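Boris Čierny has coached Oravec since March and measures the club's relegation fight in points per match. "We need 10 from here," he says. "The fixture list is fixed, so we work on set pieces."

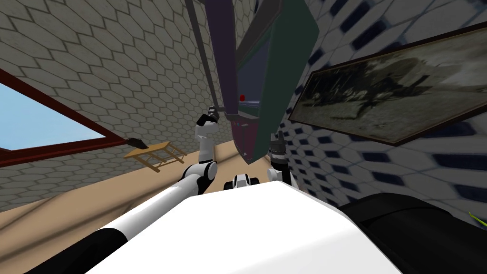 The left arm's gripper, beside a grey pole.

Saturday's opponents, Trarkach, defend corners zonally - a system he rates.
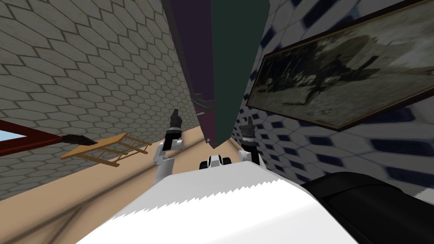
Survival and the budget

Staying up keeps the Vestura sponsorship.

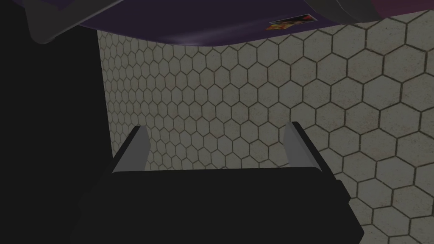 "Going down costs us 1,000 season tickets," Čierny says.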